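Covex Kitchen Storage and Layout Study
Progress report to the Castillo programme office
February 11, 2022

1. Work completed in the period

The kitchen at the Stetetlow site has been in use since the last report. The reference layout is fixed: electric stove with coil burners, wooden countertop to its left, white panelled cabinets beneath the counter. No further changes to the fittings are planned before the end of the phase.

Cookware trials now make up most of the work. The wok, the saucepan, the frying pan and the kettle are treated as one set, and the starting positions on the cooktop are varied between trials. Crowded arrangements were given priority, as requested at the previous review. A trial is logged as crowded when at least one item overhangs a burner it is not centred on. 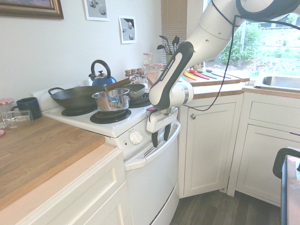
Of the 734 trials planned for this phase, 149 remain. Most of these concern the countertop, where small items such as mugs and jars have to be returned to a set place at the back. Jars lying on their side are logged separately from upright ones, as the two cases take different amounts of clear counter.

Handle direction is now a required field in the trial log. It was left blank in 28 early entries, which will be repeated in March. The long-handled frying pan accounts for most of the layout conflicts recorded so far — its handle takes up cooktop space that the original plan had assigned to the kettle.

2. Surfaces and close views

The second work item covers the condition of surfaces. Smooth white finishes are checked at short range. The Arkorard record sheet has been shortened to a single page and now has one line for marks and one for shading.

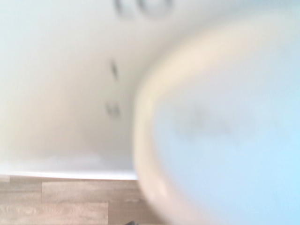

Figure 2. Close view, pale surface with dark markings near the top; out of focus.

Entries based on blurred views are marked "not assessed" and are left out of the totals.

3. Budget

Spending is in line with the plan. A sum of 3000 remains under consumables and is reserved for replacement cookware and jars. No transfer between headings is requested.

4. Next period

The repeat entries come first, followed by the remaining countertop trials. The revised layout plan, with a new position for the kettle, will be sent to the programme office in March together with the full trial log.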